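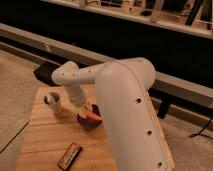
Slide 1. Tabletop with white cup, red object and red-and-white package.

Opening. Give name, then the title: "Small Items on a Shared Table: Placement, Clearance and Return." Talk runs 25 minutes with questions at the end. Thank Parveen Wijesinghe for the slot.

Start with the working definition. A small item is anything that can be picked up from above and fits inside the Furukawa tray. Cups, bowls, packages and toy food all qualify. Plates do not, and get their own section in the handout.

Point to the cup first. Open top, upright, toward the back left. An upright cup takes up very little surface but needs clear height over it. A package lying flat is the reverse: low, with a longer footprint, and its angle matters. The red-and-white one is on the diagonal. Say that we record angle as one of eight directions and nothing finer. Kavinda Fakir tried finer steps in October and the sheets disagreed with each other too often to use.

Second point on this slide: contact. The red object has a small dark one tucked against it. On the Pidari sheet two touching items are entered on two lines with a contact mark between them. Do not enter them as one item. This is the most common error in the older records and the reason 496 entries had to be redone.

Pause for questions on the sheet only. Hold the rest.

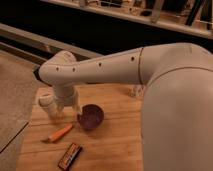

Slide 2. Purple bowl and carrot-shaped item on the wood surface.

Bowls. Deep and round is the easy case. The rim is the reference, so distances are measured from the rim and never from the base. State this twice. People who come from shelf work measure from the base out of habit.

The carrot shape is the one to spend time on. Tapered items have a direction. Convention: direction is read from the wide end to the tip. For this one the tip is at the lower left and the wide end is toward the bowl. A tapered item lying near a bowl gets a gap value at its nearest point. If the gap is under 3 cm, write "close" and move on.

Mention color briefly. Purple and orange separate well on light wood, and the entry can be made at a glance. Dark items in shadow take longer. Refer ahead to the next slide.

Numbers, if the room wants them: the Zonley set has around 2,000 entries. A full table should take a trained person 100 seconds. Ravinder Sutherland has the timing sheets and can send them.

Water break here if running ahead of time.

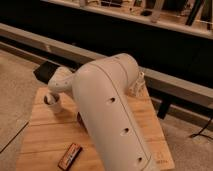 Slide 3. White cup, with dark items also on the surface.

Shadow and corners. The small reddish-brown object is the example. It is easy to leave out on a first pass. Procedure: go over the surface once by item, then once more by area, back corners first. The flat black object at the far left back corner is what the second pass is for. Enter it as "flat, black, corner" if its use is not known. Do not guess a name. A guessed name is harder to correct later than a blank.

Cup again, same rule as on slide 1: rim up, open, clear height needed. Ask the room what the entry would be. Expected reply is "cup, upright, open." Contents are left blank unless someone has looked inside.

Return order. Tall items go back first, then bowls, then flat and tapered items. Fathima Sheikh prefers bowls first so they can carry the smaller pieces. Both are allowed under the Prallivden rules provided the sheet says which was used.

Handout: two pages, revision of 29 March 2023. Earlier copies have the wrong abbreviation for "tapered" on page two. Collect any that turn up.

Questions. Refer anything about plates to Kavinda Amarasinghe.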